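March 14, 2026
By the Prinach simulation group

How to prepare a simulated table scene for two arms: the rules we follow

This page is for people who build scenes for the Trarkora task set, or who review scenes made by others. It explains what must be checked before a scene is given to the training team. The rules were first written in November, after we had to throw away 816 episodes from one scene with a wrong contact setting. They are not difficult, but they must be followed in this order.

Step 1. Fix the units and the origin

Use meters, kilograms and radians everywhere. Put the origin on the floor, under the center of the table, with the vertical axis pointing up. Do not put the origin on the tabletop. The Pernau office did it this way for a time, and every change of table height moved all the saved start positions.

Write the units in the first line of the scene file, even if the simulator has only one choice.

Step 2. Build the room before the robots

Floor, walls, ceiling and table come first. Load them alone and let the simulation run for 36 seconds with nothing on the table. If anything moves, the fault is in the room, and it is much easier to find now than later.

Each table leg must touch the floor or the rug and not go through it. A rug should have a collision shape only when a robot or an object can reach it. In other cases switch its collision off and make a note in the file.

Step 3. Mount the arms

Every arm needs a fixed joint to something that does not move. Please give the mount its own name and its own collision shape. An arm which is attached directly to a thin tabletop can look correct and still shake when it accelerates.

Both arms must have joint limits, speed limits and torque limits copied from the data sheet of the real arm. Do not make the limits wider in order to let a task succeed. If the arm cannot reach, move the object or choose another task.

Also the arm that has no work in the task keeps all its limits and collisions. We call it the parked arm. Its rest position must be saved by name, and it must stay outside the space where the working arm moves.

Step 4. Place dividers and objects

A divider or screen is a fixed body, unless the task says that it can be pushed. Check the line where it meets the table. A gap of 2 mm is the maximum we accept.

Objects should be dropped from a small height and left to settle, and the settled position is the one you save. Never type the position by hand. Containers need special care: if the collision shape is one closed hull, nothing can be put inside. Use a shape made from several parts.

Step 5. Check glass and other clear surfaces

Transparent material is only for the eye. The physics engine does not know that a table is glass, so friction must be set separately. Take the value from our material table and do not leave the default.

Then look at the table from low and from high. From a low camera the thickness of the slab, the mounts under it and the reflections can all be checked in one view.

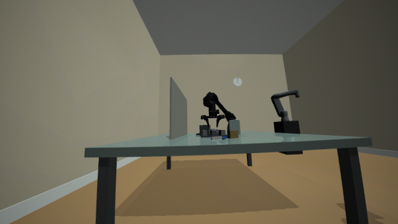 Low view of the glass table: gripper open over the gray block, second arm at the right end.

Step 6. Check the open gripper

Before the first grasp, pause the simulation with the gripper open above the object. Neither finger may overlap with the object or with its neighbors. Turn on the display of collision shapes for this check, as the visible shape of a finger is often smaller than the collision shape.

If there is a container near the gripper, move the arm down slowly and see if a finger comes in contact with the wall of it. When it does, leave more space.

Step 7. Run the acceptance test

Run 49 episodes with different random seeds. The scene is accepted if no body passes through another body, no limit is broken and the parked arm stays at its rest position in every episode. One failure is enough to send the scene back.

Save the log together with the scene file and the version number of the simulator. The reviewer must be a person who did not build the scene. For scenes shared with the Vasilakis lab, send the log in the same package, because they repeat the test on their own machines and compare the results line by line.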